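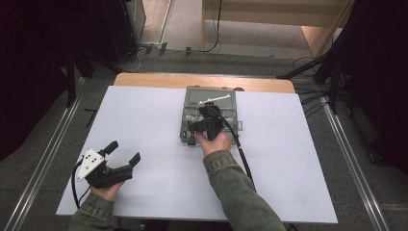

The right-hand gripper over the parts case, with the left one open and waiting.

August 25, 2019
By Oluf Stougaard

I had been at Fagundes for maybe ten minutes before somebody handed me a pair of grippers and told me to be nice to the cables. So I was nice to the cables! I held my elbows in and I shuffled like a man carrying soup, and I still managed to drag one across the board and take a pen with it.

The cell is called Imside, and it lives at the back of the building behind the packing benches. You hold a black gripper in each hand, you do some small fiddly job on the table, and the station records how you did it so an arm can have a go later. I'd come to write about the arm. I ended up spending most of two days with Sólveig Vestergaard, who looks after the hand-held end of things, and I don't regret it one bit.

Her mornings start with the fingers. She closes each pair on a strip of paper and tugs. If the paper slides out on one side, the fingertips aren't meeting square, and out comes the hex key (she keeps it on a loop around her wrist, and I counted myself lucky to be allowed to borrow it). Then she opens and closes each gripper slowly while watching the number on the screen. Fully open should read 184 on both. On my first morning the left one stopped at 181, and she made a face I'd normally save for a parking ticket.

"It's the pivot," she said. "It's always the pivot."

Off came two screws, out came a bit of gray fluff, and we were back at 184. The whole thing took less time than my coffee.

Cables are the bigger headache. Each gripper trails one, and every time you reach across yourself you put a little twist in it. Do that all day and the strain lands right where the plug goes in. The cell had gone through 3 of them by June, which is when Sólveig started leaving a fat, lazy loop on the left side and running the right one down alongside your sleeve. She also writes the date on a bit of tape whenever a new one goes in. The current left cable had done 1138 recordings when I visited, and she was quite proud of it – you could tell by how often she mentioned it.

Then there's the board. It's white, it lies on top of a wooden table, and it has a habit of creeping. You lean on it, it moves a hair, you don't notice, and the afternoon's recordings no longer line up with the morning's. She pushes it back to her pencil marks after every break. I asked why she didn't just screw it down. Bikness, the shop that built the table, wants it back in one piece, apparently.

My favorite job was the organizer case. Plastic lid, little compartments, a latch on the side that is easy with a thumb and maddening with two stiff black fingers. I tried it around 20 times and got better in an embarrassingly slow way. What helped was coming straight down from above and letting the other hand hang back, open, until it was needed. Sólveig does this without looking. I stuck my tongue out.

On the second afternoon the right gripper went dead halfway through a run. She checked the plug, then the other end of the plug, then restarted the Binoler software, which takes forever and plays a small chirp when it's ready. No chirp. It was the plug after all, just not pushed in far enough – by me, after lunch. We logged it as run 334, no data, and she wrote my initials next to it in pen.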